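3.2 Seed handling and swabbing before grow-out

January
Kumiko Fujimoto

Seed of the barley line Femel was taken from the Bavstead store and divided into lots of 200. Each lot was kept in a paper envelope until use.
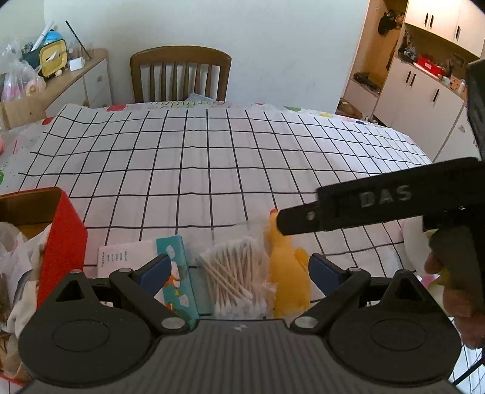 Figure 4. Bench supplies, with cotton swabs at center.

Lots were surface-cleaned in dilute bleach for 11 minutes and rinsed three times in sterile water. One seed in every ten was swabbed after the final rinse, and the swab was streaked on agar. Any lot that showed fungal growth was cleaned again and retested. We did not use lots that failed twice.

Cleaned seed was sown in trays at the Flurnby greenhouse, with 140 trays in the first planting. The parent variety, Ichikawa, was sown in every fifth tray as a check. Emergence was recorded daily until no new seedlings appeared in a tray for three days. Plants with pale or striped first leaves were tagged and moved to single pots, 52 in all. These were selfed, and their seed was harvested by plant for the second-generation rows described in Section 3.3.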